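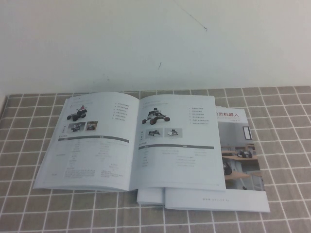
*Fig. 1 – fixed view of the workspace, booklet open on the grid cloth.*

Session notes, reading print with a wrist camera. N. Orozco, 28/09/2025

Task is called Likum in the code. Arm moves over a page, we pull the table text out of the wrist view only. Fixed view is for checking where the page is, not for reading – try it on Fig. 1 and see how far you get with the spec tables. Headers faint, values mostly gone.

Method so far

- find page edges in fixed view, get a rough pose
- move in over the table, keep fingers clear of the column you want
- split rows on the ruling lines, one crop per row
- read each crop seperately, then match to label column if its in view
- no label in view = store value as unlabelled. Don't guess from units!

Candance set is 2,000 row crops, 368 held back for testing. Baseline got 113 of those wrong, 39 of them were rows in gripper shadow. Rest is blur and cut characters, not sorted yet.

Wrist view below: 5.4km/h and 48V24Ah are fine, the long Chinese entry two rows above IP65 is much worse. Labels on the left nearly all lost, so most of these values go in unlabelled.
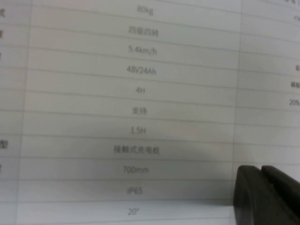
## For next time

- rerun the shadow rows with local contrast, compare with Gruber split
- two overlapping views per column, merge on matching rows
- read the Erkotside handout, section on page curl (bound pages bow near the fold, row lines wont be straight)
- write up due January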